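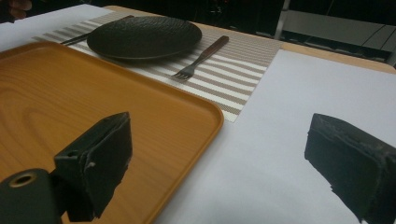 The Clevimura reuse store has now finished the second part of its grant period, and with this report we inform the Salehi Fund about the work done from February until today. The main task in this period was to write down clear rules on what we accept, how we grade it and at which price it leaves the store. Before, each person at the receiving table decided by feeling, and the same kind of material was taken one day and refused on the next. Foam was the most difficult material. Dark foam with slightly frayed edges and a small pale scuff near the corner looks used, but under the new rules such wear alone is no reason for refusing a piece. It goes to grade 2, the same as clean fabric with a faded side.

Print | E-mail this page

Progress report, Jul 12, 2022
Clevimura Reuse Store and Repair Room
Prepared for the Salehi Fund

1. Grading rules

The rules are in use since the spring. Grade 1 is material which can be sold as it is. Grade 2 has marks or wear but can do its work. Grade 3 is only for filling, practice pieces and school crafts. Everything else we do not take, and we give the person a printed sheet with the address of the city recycling yard.

The first version of the rules was too long. It had a page for each material, and people at the table did not read it during busy hours. We made it shorter, so that it now fits on 2 sheets which hang on the wall beside the scale. The long version stays in the office for the cases where we disagree. The most common disagreement is about smell, for example smoke in curtains. We have no good method for this and we still decide by opinion.

Mattresses, car seats for children and anything with mold are refused always. We understand that this makes some visitors unhappy, especially when they have come from far with a full car. On the web page the list of refused items is now placed at the top.

2. Receiving and storage

The shelves ordered from Bemico arrived later than planned. In the meantime we kept textiles in boxes on the floor of the back room, and some boxes near the outer wall became damp. The fabric in them was washed and could mostly be saved, but the paper patterns were lost. After the shelves were built, nothing is stored directly on the floor. We also moved the leather to the upper level, where the air is drier.

The deliveries from companies are more regular than in the last period. Grenus, the furniture maker on the ring road, brings offcuts of seat fabric and wadding every second week. These are easy for us, as they are clean and of known content. Donations from private homes are more mixed and need much more time for sorting, but they also bring the things that customers ask for most: zippers, buttons, wool yarn, curtain tape.

One problem is not solved. The storage for large rolls is full, and rolls sell slowly. Customers want two or three yards and not a whole roll. We have begun to cut rolls in advance into shorter lengths, and these sell better, although the cutting takes the big table away from other work for a whole morning.

3. Repair room courses

In the application we promised places for 80 people in the basic upholstery and mending courses. Until now 60 people have completed a course. The missing places are planned for the fall. The main cause of the delay was the heating repair in February, when the room was closed and 2 courses had to be canceled. The people who had registered were offered a place later, and most of them accepted.

The mending course is always full. The upholstery course was at first not full, and from the comments we learned that the title sounded too professional. People thought they must bring a whole armchair. We now call it "New seat for an old chair" and say clearly that one loose chair seat is enough. The registration has improved since then.

Participants asked for more time to practice corners. The trainers agree that the corners are the hard part, and that two evenings are too short for a person who never used a staple gun before. In the fall program we will add a third evening without extra fee. The cost for this is small and we can cover it from the course line of the budget.

4. Budget

Spending is under the plan in the course line, for the reason given in section 3, and over the plan in the line for tools. Two industrial sewing machines needed service at the same time – this was not expected. The full table of costs is sent separately together with the receipts.

We ask the Fund for permission to move the unused part of the travel line to tools. Our planned visit to another reuse store was replaced with a video call, which was useful enough, and we do not need to travel in this grant year. If the Fund prefers to keep the lines as they are, we can pay for the machine service from the store income, but then the new cutting mats must wait.

5. Next period

Until the next report we plan to finish the remaining courses, to test lower prices for grade 3 material, and to write a short text about grading that other stores can use. The text will be free to download. We would also like to open one evening per week for people who work during the day – at the moment we look for enough staff hours to do this safely.

Please send questions about the cost table before the end of the month, as the office will be closed afterwards for the summer break.

Print | E-mail this page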